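Oiling or varnish for a table used every day?
Forum: Wood Surfaces and Care

nazareno_f
Hello all. I have a wooden table, honey brown color, with fine grain and rounded corners. The seller was a small shop called Wiswood and they told me it has "natural finish", which does not tell me much. Now there are dull places where we put bottles and glasses. I want to refresh the top before March ends. Should I use an oil or a varnish? I do not want it to shine.

Kartha
First find out what is on it now. Put one drop of water in a hidden place and wait 7 minutes. If the drop stays round, you have a film on top and oil will not go in.

luvent_bench
I don't agree with the water test. A well oiled table will also hold a drop for a long time. Rub a bit of alcohol underneath instead. If it becomes sticky, it is shellac or some lacquers.

Kartha
Alcohol on an unknown finish, for a beginner? I would not advise this to anyone.

luvent_bench
I said underneath. Who looks there?

Jutadden
For bottles, varnish. I had oil for 3 years and every wet glass left a ring. With matte varnish I only wipe it.

nazareno_f
Thank you for the answers. I made the water test on Tuesday, in the evening. The drop went flat before the time was over, so I believe it is oil or almost nothing. I also tried the alcohol underneath (sorry Kartha) and it was not sticky.

My problem with varnish is the repair. If one place gets damaged, I must sand the complete top, is it correct? With oil I can treat only this place.
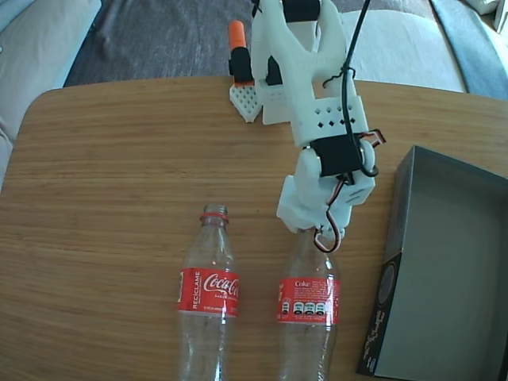 The grain is very fine, so I am also afraid to sand too strongly and make a hollow. I have paper 180 and 240 at home. Is the 240 enough?

luvent_bench
Start with 180, very light, always along the grain, then 240. Go over the rounded corners by hand only.

Kartha
I would skip the 180. And put the oil thin, wipe all the extra after 19 minutes or so your can says. Lay the rags flat outside to dry, they can catch fire by themselves.

Jutadden
Still varnish from me, but it is your table.

nazareno_f
I will go with oil and only the 240. Kartha, is one coat enough, or do I need a second one the next day?

Kartha
Two. Look at it in the morning, and if it feels dry, put the second.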